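4.2 What the arms took over, and what they did not

The case for the Kolanbridge installation was written in June, before either of us had been on site, and it rests on one sentence: the two arms would "free technical staff for higher-value work." We treat that sentence as a claim to be tested. The sample preparation group had 15 people at the time of our visits. We interviewed 8 of them, sat with the group on day and evening shifts, and read the handover notes they keep for one another. Those notes were the most useful source we had, and management had not asked to see them.

The task itself is dull and easy to state. Cups have to be picked up, moved, set down and passed on. Before the arms came, people did this by hand between other jobs, and most of those we spoke with did not count it as a job at all. It was something you did while you waited for a result or talked to the person at the next desk. This matters for the argument, since the savings estimate supplied by Wunderlich, the integrator, assumed that cup handling came in solid blocks of time that could be lifted out of a shift and spent elsewhere. We saw no such blocks. 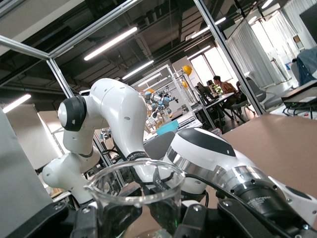

By the corresponding author, research fellow in work and technology, Broloten Institute

Figure 3. A clear plastic cup held between the two black fingers of a gripper, with a second white arm close behind it. A desk and a person at a monitor are visible farther back in the room.

Figure 3 gives a fair idea of how near the cell sits to ordinary desk work. The enclosure has metal posts and clear panels, and a desk beyond it is in plain view. Wunderlich described this layout to us as "open." Staff had other words for it. Several said that sitting within sight of the cell made them its minders by default, whatever the staffing plan said. When an arm stopped, the person at the closest desk got up. No one had been given this duty, and it did not show up in the time records, which log a stop only if it lasts longer than 2 minutes.

We think that cutoff does a lot of quiet work in the published results. A stop that a person clears quickly is, for the purposes of the report, not a stop. Over our observed shifts we logged 20 interruptions in which someone left a desk to deal with the cell. Most of them were over before the software would have written anything down. The person who had got up then had to find their place again in whatever they had been doing, and that cost is missing from the report too.

The scheduling software, Ovix, brought a second change that staff raised more often than the arms themselves. Ovix sets the order in which cups go through. Under the old arrangement a technician could push an urgent item forward by walking over and doing it. Now the request is entered, and the queue is rebuilt at a time the software picks. Two interviewees liked this, and we want to report that plainly: they said it ended arguments about whose work came first. The others said the arguments had moved to the question of who was allowed to mark something urgent.

Did anyone get the higher-value work? We asked every interviewee to name a task they now did that they had not done before the arms were installed. The most common answers were clearing stops, checking cup supply, and explaining the cell to visitors. One person had started a method study that she had wanted to do for a long time, and she credited the arms for it. One had been moved to another group and was not replaced. Whether that counts as freed time depends on who is doing the counting, and the site report counts it.

None of this shows that the arms perform badly. We did not measure their accuracy and have no view on it. Our complaint is with the accounting. A report that times the machine closely and the people loosely will tend to find a gain, and we would expect the same at other sites that use the same form. Section 4.3 takes up the handover notes, where the short stops were being written down all along, in pencil, by the people who cleared them.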